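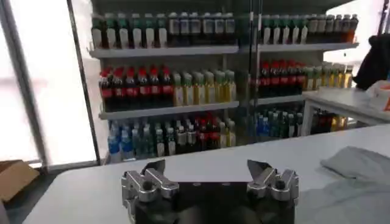
Moving across country: sell the clothes or pay to ship them?

Dretport Community Board > Household and Money

ferrybell
I'm moving from Dretport to Matos in February and trying to decide what is worth taking. The mover quoted me $2,160 for a shared truck. If I cut the load down to what fits in a small container, it drops to $1,008. Furniture is mostly going. What's left is clothes, bedding and kitchen stuff, and the clothes are the biggest pile by far. Has anyone here sold off most of a wardrobe before a move, and would you do it again?

oldharbor_des
Did it when I left Zulleck. I would not do it again. I got $30 for two garbage bags of clothes at a resale shop and then spent the first month in the new place buying socks, work pants and a winter coat at full price. Furniture loses you money on a truck. Clothes don't, they squash down to nothing.

kpl_77
Disagree. Most people wear the same few outfits. If you haven't put it on in a year, it's dead weight whether it squashes or not. I took one suitcase and a carry-on and haven't missed anything except a raincoat.

oldharbor_des
You also moved somewhere warm, if I remember your other thread.

kpl_77
Fair. Still, she should check what the small container quote covers before keeping everything. Mine had a separate charge for stairs.
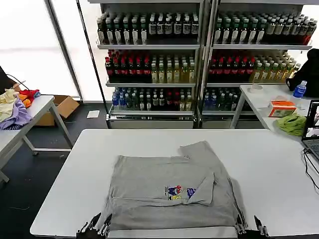

ingrid_b
Sorting by type works better than sorting by "do I love it." I did all the coats first, then pants, then T-shirts, and gave each group one box. When the box was full I had to swap something out to put something in. T-shirts were the hardest for me. A gray one with a little cartoon print on the front is worth next to nothing at resale, but it's the kind you wear every weekend, so it goes in the box. Dress shirts were easy — I kept two. Fold flat and stack, don't roll. I know people swear by rolling but my rolled stuff came out looking terrible.

ferrybell
The one box per type idea I like. What size boxes?

ingrid_b
The small book size for everything except coats. Big boxes get too heavy and then the bottom gives out. My name is Ingrid Begay if you want to look up my post in the For Sale section, I still have 33 flattened ones in the garage. Free if you pick them up.

tessel
Rolling is fine for T-shirts and jeans. It's only collared shirts that come out bad. I've done four moves and rolled for all of them.

ingrid_b
We can agree on collars then. 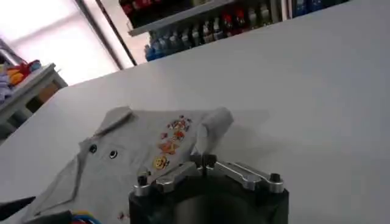
Light gray polo with the cartoon print, partly folded.

tessel
Polos I fold in half down the back with the collar up, then sleeves in, then in half again. Collar goes at alternating ends as you stack so the pile stays level. Put them at the top of the box.

kpl_77
All this for polo shirts. Just wear them on the plane.

oldharbor_des
All of them?

ferrybell
I'm driving, so no plane. I called the mover back this morning and the small container price does include stairs at this end but not in Matos, where I'll be on the second floor. They're sending me a new number. Is Paltus Storage any good for the overflow, if there is any?

oldharbor_des
Paltus was clean when I used it but they raised the rate after the first few months. Read the second page of the agreement. Ask for Desmond Fitzsimmons's old unit, ha. It was by the door and easy to load.

kpl_77
Don't pay storage on clothes. If it doesn't fit in the container, donate it.

ferrybell
On that one I'm with you. Ingrid, I sent you a message about the boxes — evenings are best for me, after 6.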